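Chapter 6
Comparing Hands: How to Run a Fair Gripper Trial

Picking a robot hand from a catalog is a bit like picking a pair of shoes from a photograph. The numbers are all there, the lighting is lovely, and you still have no idea what will happen when you walk down a wet hill. By now you know how to read a data sheet. In this chapter we get to do the fun part, which is putting grippers to work and finding out which one you would want on your own robot.

We will follow one comparison from start to finish. The Dosgate bench trials ran 204 attempts with 2 kinds of end effector: the Drulik parallel gripper, a plain two-jaw design with rubber pads, and the Ikmont hand, which has jointed fingers and a lot more cable. Both were run under the same controller, with the same operator and the same list of chores. The results surprised the people who ran them, and I hope they surprise you too. Please don't skip ahead to Table 6.4!

Why chores? For years, gripper tests leaned on blocks, cylinders and balls. Those are good objects. They are easy to buy, they hold their shape, and two labs on opposite sides of the world can use the same set. But a block is the same block every time you pick it up, and much of what people want from a robot has to do with things that fold, sag, stick and slide. Thin plastic film may be the best teacher of the lot. It weighs next to nothing, so a force sensor has very little to report. It wrinkles into a new shape after every touch. And to open a bag or fit one into a bin, you need two hands that agree with each other the whole time.

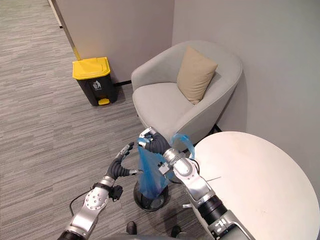 Barajas, reading an early draft of the test plan, objected that a bag task measures the operator as much as the hand, and that a patient person could make a poor gripper look wonderful. The suggestion was to score each attempt twice, once for success and once for time, and to swap the order of the grippers every session so that practice helped both equally.

It's a great objection, and we will spend most of Section 6.2 on it. Whenever a person drives the arms, skill leaks into the score. You can't remove it completely, but you can spread it evenly, and you can report it openly. The same care applies to cameras. A hand that blocks the view of its own fingertips will seem clumsy even if the mechanics are superb – move the camera and the ranking may flip.

Money comes into it as well. Suppose one hand costs $4,000 more than the other. Is a shorter bag time worth that? It depends on how many bags, and on what else the hand has to do before lunch. Section 6.5 gives you a simple worksheet for this.

Before you read on, find a thin plastic bag and a small wastebasket. Line the basket using only the thumb and first finger of each hand, then do it again with all your fingers. Write down where you got stuck each time, and keep the notes handy for Section 6.1, where we turn them into a scoring sheet.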